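Starting a thread on how our demo collection is going, for anyone planning to do the same with hand-held grippers.

The goal is 300 good examples of one task: get a ball out of a white box using two grippers. A person does it, the grippers log the motion, and the policy trains on that.

Two views from station 5.
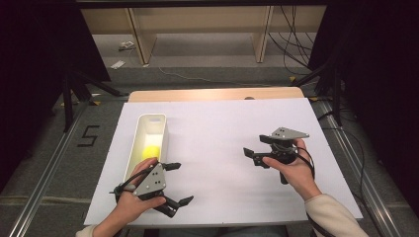
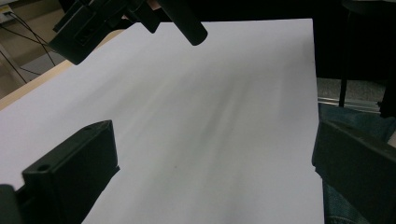 Target for each operator is 50 examples a session. I hit that twice last week. Réjean Boychuk hits it every time, but he has been at this since the Hernstead job and I started this summer.

First thing I'd pass on: decide what counts as a start and a stop before you record anything. We didn't. Our first 60 examples have people starting from all over the place, and some of them run on for several seconds after the ball is down.

We trimmed those 60 by hand. It took Elaine Godoy and me 2 full days. We now say "start" and "stop" out loud and press the pedal on the word.

Second thing: move the box. Everyone puts it back in the same spot without meaning to. Our first policy did fine with the box in that spot and reached for the same bit of table when we shifted it a hand's width.

We have a list of box positions now, shuffled, and you do the next one on the list whether you like it or not. Some of them are awkward. Keep them in.

Third: slow down, but not too much. If I go at normal speed the tracking drops. If I go very slowly the policy learns to hover. Réjean's advice was to move like you're handing someone a full cup of coffee, and that got me close.

Keep your misses too. If the ball slips and you pick it up again in the same take, we tag it "recovery" and leave it in. If you have to put a gripper down, we throw the take out.

Someone asked about the software. It's Furtado, our own logging script. It writes one folder per take and complains if the left and right clocks disagree. It's not public and I don't know if it will be.

Also asked: do your wrists hurt? Yes, by the afternoon. We switch operators after lunch now.

Next up is the same task with two boxes, which Elaine wants done by October. I'll add to this thread when we have the first training run back.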